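I have spent most of this week in a spreadsheet, which is not how I pictured working with robots when I was at school! Kirsty Tautahi needs our equipment list for next year before December, and this time I want to get it right — last year I forgot the cables entirely and had to go back, cap in hand, for more money.

So, where are we up to? The big line is hands. We fold shirts, a lot of shirts, and the hands are what wear out. Fulvio Melis wants 2 complete spare pairs on the shelf. I'd settle for one pair plus a box of fingertips and joints, as we could swap those ourselves in an afternoon. The quote from Vestergaard came back higher than I'd hoped (don't ask), and Lullen will sell us the parts separately but wants 6 weeks to deliver.
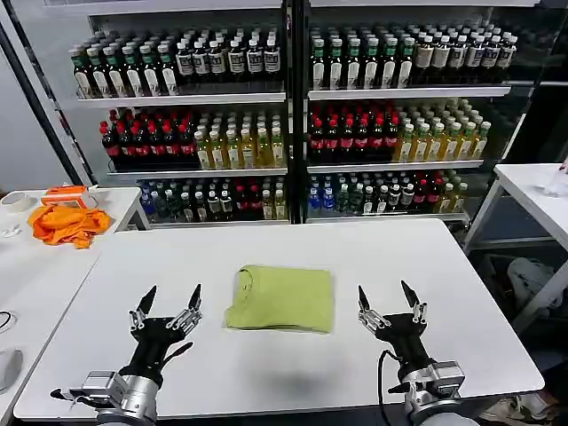
*Lime green shirt, folded, with both hands open on either side.*

Then there are tables. Plain white ones do us fine and they're cheap, so I've put down three more and moved on. Trudy Hollis would like the height-adjustable sort from Skornden, and I do see why, but one of those costs as much as a whole set of the ordinary ones. Sorry, Trudy.

Shirts are the line everyone laughs at. I've asked for 23 of them, in a mix of bright colours and sizes, all plain. They go soft and baggy after enough folding, and then they behave quite differently from a new one, so I'd like to keep some back in their packets for testing.

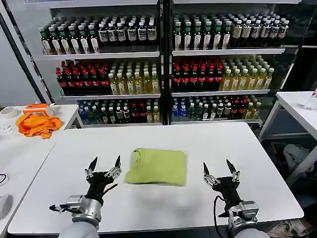

Should you buy spare hands at the same time as the robot?

Get the price in writing at the same time, but hold off ordering until you've had a few months of real use. By then you'll know which bits you get through, and you may only need those.

Servicing is where I keep going round in circles. Lunia offer a yearly contract with a visit every 3 months, or you can pay per call-out and hope for the best. Marama Pirihi did the sums for both and the contract wins if we have more than two breakdowns a year. We had more than two before Easter! So that's going in, and I'll defend it to anyone who asks.
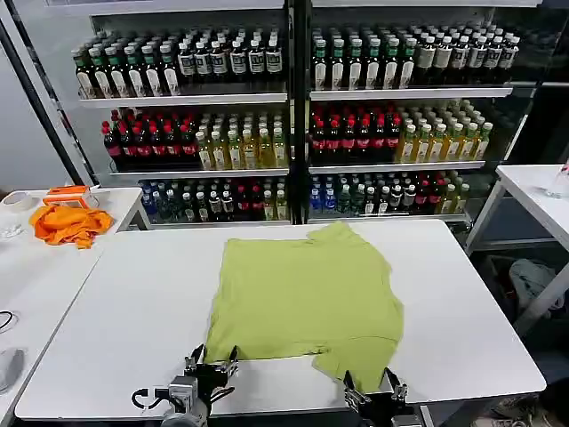
I've also added a small pot for the boring things — tape, cable ties, a spare mouse, delivery charges. It looks silly next to the price of a hand, but it's the money we run out of first every single year. Hamisi Mbwambo reckons I should double it. He's probably right, so I'm going to have another look at the tables tonight and see what I can shave off there.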